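Trolamance 421 白色炊具组（方壶、平底锅）

品牌：Votalmont
系列：Trolamance 角色扮演厨房
货号：421
组成：方壶、平底锅，各一件
颜色：白色（锅柄为浅色半透明，略带灰调）
用途：幼儿园及托育机构的厨房角色区、语言课情境教学、日常生活技能训练中的模拟操作
不适用：盛装食品或饮料、加热、家用灶具配套
供货方式：整组供货，壶和锅可作为备件单独订购

一、产品概述

421 组由一只方壶和一只平底锅构成，是 Trolamance 系列中件数最少的一组。系列内其他组别按餐别或场景编组，421 组按动作编组：壶对应“提、倾、倒”，锅对应“握、端、放”。使用单位已有灶台柜、水槽柜或普通矮桌的，可直接加入本组，无须更换现有家具。

两件均为模拟器具。壶的外形取自家庭储存牛奶、清洁液一类的提手方壶，轮廓紧凑，转角为圆角。锅的外形取自带倒液口的长柄平底锅。两件的尺寸比例按桌面摆放和儿童持握确定，不与任何真实炊具的规格对应，因此本页不给出容积，也不给出锅径与灶眼的匹配关系。需要进行容量教学的，请选用带刻度的量具，421 组不能代替。

本组不含锅盖、锅铲、灶具、食物模型及托盘。页面中提到上述物品时，均指使用单位自备或另行订购的物品。

二、方壶

方壶为塑料件，白色，表面为哑光。壶体截面近似长方形，四周转角做圆角处理。壶体向一端收窄，收窄端有短圆形的壶口部。提手与壶体为一体成形，握孔贯通，位置靠近壶口一侧。

握孔边缘不设防滑纹。成人手指可部分伸入，儿童通常以整个手掌握持提手。壶身侧面为平缓过渡，允许双手从两侧抱持，年龄较小或抓握力量较弱的使用者可先从双手抱持开始，再过渡到单手提握。

壶口部在使用中按不可拆部位对待。不得用工具撬动、旋拧或切割。部分使用单位曾为灌装细沙、米粒等填充物而自行开孔，开孔后的壶不再属于合格品，应立即撤出儿童活动区。需要带重量的练习器具时，请向 Ocampo 询问系列内的配重件，不要改装本品。

方壶可立放，也可侧放。立放时应置于平整、水平的表面。侧放时壶体以较大的侧面接触台面，在水平台面上不易滚动，在倾斜台面上仍可能滑移。收纳柜层板有坡度的，应加前挡条。

哑光表面对指印和轻微擦痕的显现程度低于亮面，但蜡笔、油性记号笔和带色胶泥会残留在表面，处理方法见第六节。

三、平底锅

平底锅为白色，锅体为圆形，沿口高出锅底。内壁光滑，略有光泽。沿口设有一处小倒液口，可用于练习“沿固定方向倾倒”的动作。锅柄为长柄，浅色半透明，略带灰调，末端为圆头。

锅柄颜色与锅体颜色有轻微差别，属正常设计，不作为色差处理。锅柄的半透明程度会随光线方向和背景颜色呈现不同观感：放在深色台面上时偏灰，放在浅色台面上时偏白。验收时如需比对颜色，应将待检件与同批另一件并排放在同一台面上，不应以打印件或屏幕显示为依据。

锅内壁的光泽会产生明显的高光。布置观察类活动时，若灯具位于使用者正前方，锅内细小物体可能被高光掩盖，可将桌面转向或改用侧向光。

锅柄的作用是持握，不是悬挂。长期以柄端承重悬挂会使锅柄与锅体结合处持续受力，不建议采用。锅柄不能作为杠杆用于撬起其他物品。搬运多件时应抓握锅体沿口，不应将若干锅柄并拢后一手提起。

锅底内外均不得接触热源。需要特别注意的是，角色区若与真实备餐区相邻，两处器具必须分开存放，收纳箱应有清楚的文字标识。白色锅体与部分真实炊具外观接近，仅凭颜色无法可靠区分。

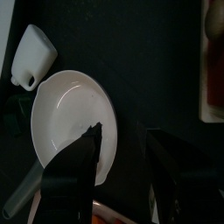

图 1　侧放的白色方壶与白色平底锅，深色台面。

四、台面与摆放

421 组为浅色器具，推荐与深色台面配合使用。深色台面能使壶和锅的外轮廓清楚，壶的握孔、锅的倒液口也较容易辨认。对于视觉辨认能力较弱的使用者，台面与器具的明暗差比颜色种类更重要。使用浅色木纹台面或白色台面的单位，可在操作位置铺一块深色哑面垫板，垫板尺寸应大于壶和锅并排摆放所占的范围。

不推荐使用镜面、玻璃面或带密集图案的台面。镜面会产生器具倒影，玻璃面在壶体落放时噪声较大，密集图案会干扰使用者对锅沿边缘的判断。

初次布置时，建议按下列方式摆放：

方壶立放于操作者的惯用手一侧，提手朝向操作者。平底锅置于正前方，锅柄朝向操作者或斜向操作者，倒液口朝向另一侧。两件之间留出可以伸入手掌的间隔。完成提壶、倾壶动作后，将壶放回原处，再移动锅。

练习稳定后，可改变初始状态以提高难度。例如将壶侧放，使操作者先扶正再提起；或使壶口靠近锅沿，操作者须先把两件分开；也可将锅柄转向非惯用手一侧。一次只改变一个条件，记录时写明改变的是哪一项。

收纳时，壶与锅应并列摆放。可以短时间将壶置于锅内，但不应以此方式长期存放，壶底棱边与锅内壁反复摩擦会降低内壁光泽。锅与锅可叠放，叠放时锅柄须同向。叠放层数以不倾倒为准，儿童自行取放的层架上每格只放一只锅。

五、活动配置参考

以下配置由 Votalmont 产品技术人员 Rajitha Thambiah 整理，供使用单位编写活动方案时参考。文字可以直接引用，也可以按本单位的术语改写。

配置 A：倾倒动作模拟

器具为方壶和平底锅。操作者握住提手，将壶移至锅的上方，使壶口朝下，保持片刻后恢复原位。活动中不使用液体。观察要点为手腕翻转是否连续、壶口是否对准锅内、放回时壶体是否平稳。对抓握不稳的使用者，辅助者可扶住锅柄，防止锅被壶口带动，但不应代为握壶。

配置 B：端锅与转移

器具为平底锅和一块垫板。锅先置于垫板以外，操作者握柄将锅移到垫板上，松手，再移回。单手持柄时锅体会产生绕柄方向的下垂，部分使用者会自然用另一只手托住锅沿，此动作在模拟活动中可以接受。若活动目的包含安全教育，应同时说明真实热锅的锅沿不可触碰。

配置 C：清理台面

器具为方壶、平底锅和使用单位自备的收纳箱。操作者按口头指令将两件依次收入箱内。指令可只说名称，也可加入方位和顺序，如“先把锅放进去，再把壶放在锅旁边”。箱体应有足够宽度，使锅柄不必弯折或竖起。用于语言课时，名词建议固定使用“壶”和“锅”，待名词稳定后再引入“提手”“锅柄”“壶口”“锅沿”等部位名称。

配置 D：同色分辨

器具为方壶、平底锅及若干自备的白色物品。由于颜色相同，操作者只能依据形状和部位进行分辨。提问应指向形状，例如“哪一个有可以穿过手指的孔”“哪一个有长柄”。自备物品不得小于本单位规定的小件限值，不得为玻璃或陶瓷制品。

四种配置可单独使用。配置 A 与配置 B 连续进行时，建议中间安排一次放手和复位，以便观察记录能够分段。

六、清洁

日常清洁使用软布和温水，必要时加入少量中性清洁剂，清水擦净后晾干。锅内壁只用软布或软海绵，不得使用钢丝球、去污粉、三聚氰胺海绵。壶体哑光面同样不得使用研磨类清洁用品，反复研磨会使局部变亮，且不能恢复。

壶的握孔内侧是容易遗漏的部位。清洁时可将软布卷成条状穿过握孔，来回拉动。锅的倒液口与沿口交接处、锅柄与锅体结合处也应单独擦拭。

不得使用丙酮、香蕉水、强碱性除油剂。残留的蜡笔可先用软布干擦，再用中性清洁剂处理。带色胶泥应先整块取下，剩余部分用同色胶泥粘除后再擦洗。油性记号笔痕迹可能无法完全去除，残留痕迹不影响使用，不作为更换依据。

本组不得放入洗碗机、消毒柜、蒸汽柜或微波炉。需要消毒时，按本单位对非接触食品类教具的规定执行，所用消毒剂应先在壶底不显眼处试用，确认表面无发黏、发白后再用于整件。消毒后须用清水擦净残留并充分晾干。不得以紫外灯长时间照射，长时间照射可能引起白色部位发黄和锅柄透明度变化。

清洁后的壶应以壶口部朝下倾斜放置，锅应翻扣在网架上。不得在暖气片、烘干机或加热灯旁烘干。

七、检验与停用

每批出厂前抽取样件进行提握与放置试验。试验以“提起、倾转、恢复、放下”为一个循环，方壶与平底锅分别完成 2000 个循环。试验后检查提手、锅柄与锅体结合处、沿口和倒液口，不得出现裂纹、翘边或可触及的锐边。该试验用于批次一致性控制，不表示产品寿命，也不涵盖跌落、踩踏和抛掷。

使用单位应在投入使用前及之后定期进行目视和触摸检查。检查在光线充足处进行，先看后摸，重点为下列部位：

方壶：壶口部根部、握孔边缘、壶底转角。
平底锅：沿口全周、倒液口两侧、锅柄结合处、柄端。

出现下列任一情况时，应停用并移出活动区：

可见裂纹，不论长度；
边缘有毛刺或缺口，手指触摸有刮擦感；
锅柄相对锅体松动；
壶体凹陷后不能自行恢复；
表面发黏或有持续异味；
曾接触火焰、灶面或其他热源，即使外观无明显变化；
曾被改装、开孔、粘接或打磨。

不接受以胶水、胶带或热熔方式修复后的继续使用。停用件应做标记，避免被误放回收纳箱。壶或锅中的一件停用时，另一件经检查合格可以继续使用，缺失件按备件订购。

擦痕、轻微光泽差异、因光线引起的锅柄观感差异不属于停用条件。

八、使用限制

本组为教具，不是食品接触制品。壶内和锅内不得放入供人食用的食品、饮水或调料，也不得用于科学课中的化学试剂、颜料溶液或肥料溶液。

本组不是浴室或水池玩具。活动中不慎进水的，应倒净并晾干后再收纳。

活动过程中应有成人在场。口部探索行为较多的使用者应在一对一看护下使用，并在每次使用后单独清洁。发现使用者咬嚼锅柄或壶口部时，应终止该次活动并检查相应部位。

不得将锅扣在头面部，不得将壶或锅作为踏脚物。地面活动时，应在结束后立即收起锅，长柄置于通道内有绊倒风险。

户外使用应避免直接日晒和低温。低温环境中取出的器具，应在室内放置至室温后再使用。夏季不得留置于封闭车厢内。

九、包装与标识

每组独立装盒，盒内以隔板分开壶和锅，锅柄处设有支撑槽。隔板与支撑槽为运输保护件，不属于教具，拆箱后应由成人取走。每外箱装 100 组。外箱侧面标有系列名、货号、批次代码和朝上标志，批次代码同时印在单组包装盒的底面。

器具本体不印货号。使用单位需要编号管理的，可采用可移除标签，贴于壶底或锅底外侧，不应贴在提手、锅柄和锅内壁。标签边缘翘起后应更换，不应留有外露的胶面。

退换时须提供批次代码。包装盒已经丢弃的，请提供订货单编号和收货月份。

十、订购、备件与交货

订购单位为“组”。整箱订单由 Nalldale 仓库直接发出。非整箱订单由经销商 Ocampo 分拣，最小订购量为 2 组，每次加订一组起。

备件名称及写法如下，下单时请完整填写，避免与系列内其他壶、锅混淆：

421 方壶，白色，单件
421 平底锅，白色，单件

锅柄不作为独立备件供应。包装隔板、支撑槽不单独供应。备件采用简装，不附彩盒，检验要求与整组相同。

系列内其他货号的锅可能与 421 锅外形相近，但锅柄颜色和倒液口位置可能不同。对外观一致性有要求的教室，应在订单备注中写明现有器具的批次代码，由 Ocampo 核对后确认。不同批次之间的白色可能有轻微差异，下单时未备注的，收货后不以批次色差为由退换。

学校或机构集中采购的，应在询价单中分别列出各收货点名称和数量。分点发货时，每个收货点的数量须单独满足最小订购量。需要随货文件的，请在下单前注明文件种类，发货后补寄的文件以电子版提供。

收货时应先检查外箱。外箱破损、浸水或封口带非原厂状态的，请在签收单上注明，并保留外箱和内盒。单组内缺件或破损的，应在拆箱后尽快报告，报告内容包括订货单编号、批次代码、缺损件名称和缺损部位。已投入活动使用的器具按第七节判断，不按到货缺损处理。

订单与备件事务由 Baltasar Saavedra 负责。涉及表面状态、清洁剂适用性、检验方法的技术询问，请注明“421 技术”，由 Rajitha Thambiah 答复。技术询问不受理以加热、盛装食品或改装为目的的用法。

十一、本版修订内容

本页较上一版有以下改动。第三节增加了锅柄颜色比对方法。第四节的推荐台面由“任何平整台面”改为深色台面，并增加浅色台面铺设垫板的做法。第六节删去消毒柜低温档的说法，现规定任何档位均不适用。第七节将接触热源列为独立的停用条件。第十节增加了分点发货的数量要求。

器具的外形、颜色和包装数量未变。按上一版采购的 421 组可继续使用，清洁与停用要求按本版执行。已经张贴在教室内的旧版清洁说明应予更换。

最近更新：10 月

联系 Votalmont 订单与备件部　｜　© Votalmont 保留所有权利　｜　返回顶部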